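We use cookies to keep this site working and to see which pages are read. Accept | Manage settings

Jatalstead workplaces invited to join the Clear Table drive

JATALSTEAD, 23 Jan 2021 – Clear Table, the waste-sorting drive that began in the Sarnum district, is opening to every office, studio and workshop in Jatalstead, and we are delighted to be bringing it home.

The idea is small and easy to copy. Each workplace gets a lined bin and a one-page guide to what goes where. For 15 minutes at the end of the day, people clear the tables they have been working at. Bottles, used tissue, wrappers and packing scraps are dealt with on the spot, before they drift to a windowsill and stay there until spring.

The Sarnum trial ran with 13 workplaces, and the response was better than we had hoped. Several asked for a second bin within days. One print shop moved its bin from a back hallway to the end of the main table and told us it filled twice as fast – so the new guide now suggests keeping it within arm's reach.

The Jatalstead round has room for up to 30 workplaces. Louro, our supply partner, is providing 2,000 bin liners, and Pellix is printing the guides and the table cards. There is no charge to take part. We ask only that each workplace keep a short tally of full bags and send it in at the end of the round.

The guide covers the everyday questions that came up again and again in the trial: whether caps stay on bottles (yes, please leave them on), what to do with tissue (general waste) and how to fit a liner so it stays put. Fold a good length of it over the rim and let the rest hang down outside. It looks a bit baggy, and that is fine!

Sign-up forms are at the Clear Table desk in Jatalstead and on the drive's web page. Bins will go out in the order that forms come in.
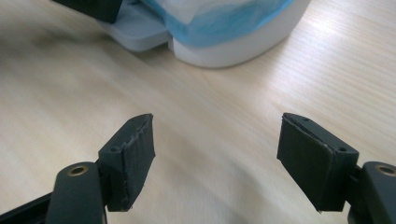
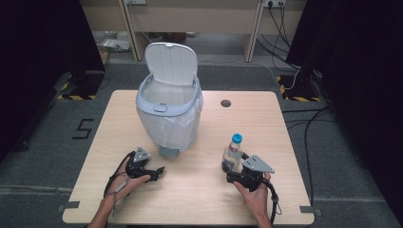
Table clearing: tissue draped over a white plastic object on the tabletop (first picture) and a lined bin with its lid open (second picture).

Last updated: 23 January

© Clear Table Jatalstead. All rights reserved. Contact the press desk | Back to top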